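Most advice about workbenches starts with the height. I think it should start with the color of the top. I have worked at gray benches and white benches, and for the last two years at yellow ones, and I would not go back.

The bench parts for our room came from Plosov in December. The catalog listed 26 finishes. Plain gray was the cheapest and the one most people at Tokusix wanted. It doesn't show dirt, they said. I consider that a fault. A bench should show dirt, and it should show whatever has been left on it.
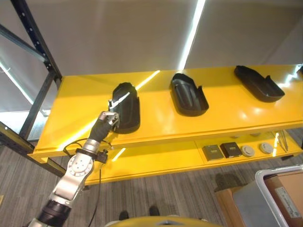 ## Black parts need a bright surface

Molded black plastic is hard to see on a dark top. The ridges disappear and the rim blends into whatever is behind it. People pick up a tray by the wrong end, or miss one at the back and go looking for it in the storage rack. The trays we handle are all black, and on yellow I can tell from the doorway which way up each one is.

The usual complaint is glare. It is a fair complaint. A glossy top throws the ceiling lights back at you, and by late afternoon that gets tiring. Bevan sells a matte version for $158 more per bench. I would pay it if I were ordering again.

## Use the front edge
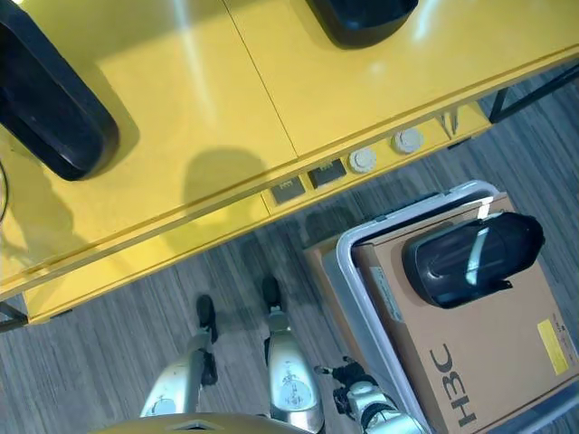 My other opinion is that the front of a bench is wasted in most shops. At our old site in Zaltside it was a bare board, and anything small ended up on top, mixed in with the work. A recessed strip along the front, like the one on our yellow table with its square dark gray fittings and round white ones in a row, keeps those pieces off the top and within reach. The trays then have the upper surface to themselves.

The full order came to $483 per bench, before the freight. Some people will call that too much for a table. I have spent more than that on drawers I never open.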